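Cahier d'atelier, décembre 2023
Montures rondes, série Plultard

Reprise des faces en acétate écaille, lot Meletti. Après le passage au tonneau, il reste un voile mat dans la gorge du drageoir, côté nez surtout. Repris à la main au papier 2,000, puis feutre et pâte fine. Résultat correct sur les faces claires, moins net sur le noir. À revoir avec une pâte moins grasse.

Pose des verres dégradés gris : chauffe de la face à la ventilette, verre engagé par le côté temporal. Deux faces ont blanchi à l'angle du tenon, chauffe trop courte. Mises de côté, ne pas repolir avant stabilisation.

Branches : l'âme métallique livrée par Leckie est un peu raide à l'embout. Le pliage tient, mais l'ouverture revient de quelques degrés après une nuit. Je passe le cambrage avant le rivetage des charnières et non après. Gabarit modifié en conséquence, l'ancien reste dans le tiroir du bas.
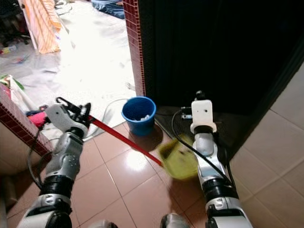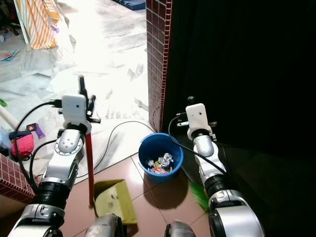 Balai à manche rouge sur ces deux vues.
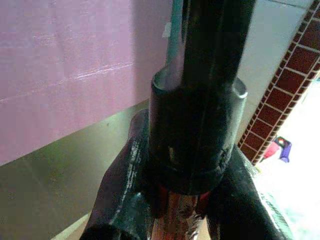 Charnières à trois charnons : serrage au frein-filet faible uniquement. Le moyen attaque l'acétate autour du rivet, traces blanches visibles sur le prototype d'avril. Essuyer l'excédent tout de suite, chiffon sec, pas d'alcool.

Teinte miel : écart visible entre la plaque 470 et la plaque 660, pourtant commandées sous la même référence. Ne pas mélanger face et branches de deux plaques. Étiqueter les chutes au crayon gras dès la découpe.

Étuis Trostico : le modèle souple marque les verres si la monture est rangée branches croisées. Demander la version à fond feutré. Le fermoir est bon, la couture intérieure accroche un peu.

Reste à faire :
- polissage des embouts, faces noires
- marquage intérieur branche gauche, profondeur à réduire
- contrôle de l'aplomb sur marbre, toutes tailles
- réponse à Meletti sur l'écart de teinte, joindre deux chutes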